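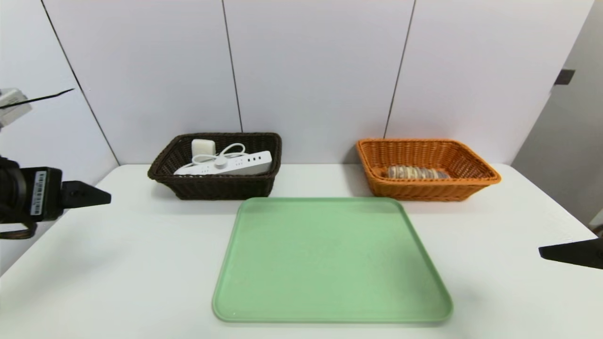
Operators wanted for fault review, two-arm sorting cells

Plendska is looking for operators to join a fault review on its two-arm sorting cells. The work is part time, on site at Hetia, and runs until the end of February. No engineering background is needed.

The cells move household items between baskets and a tray. Over the summer we logged 1,740 transfers, and in 73 of them the gripper did not let go when told to. In most cases the item was simply carried back. In a few, the arm kept moving with a basket caught on a finger, and one basket went off the table towards the operator's chair. There were no injuries. The cells were stopped the same day and now run at reduced speed.

We still don't know if the fault lies in the finger drive, the cabling or the release command. Lytvynenko, who supply the grippers, have replaced one drive and the fault came back.
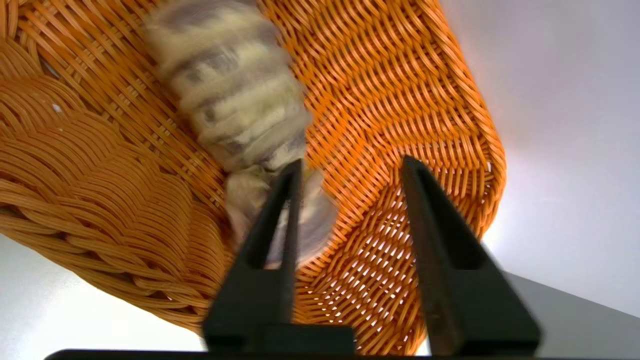 Soft items and anything with a trailing lead need the most attention, as they can snag in the weave or round a finger. You will run set transfers, stop the arm when a release fails, and write down what it was holding and which side it was on. We need 1,000 logged transfers from the new team. Shifts are four hours with a paid break.

You should be comfortable working beside moving machinery and willing to press the stop button early. Sleeves must be close fitting and long hair tied back. Safety training is given by Sukico on your first day and is paid at the normal rate.
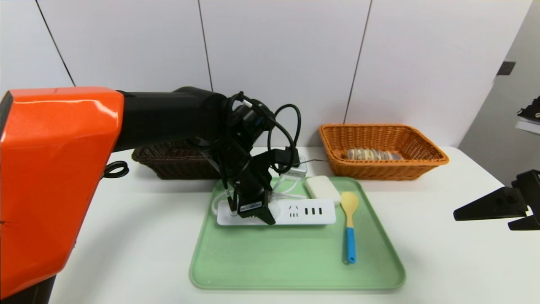
Will I have to reach in while the arms are powered?
Items are only freed by hand once both arms are stopped and the key is out.

Apply in writing to the Plendska office at Hetia by Thursday, October 3, 2024, stating which mornings or afternoons you can work.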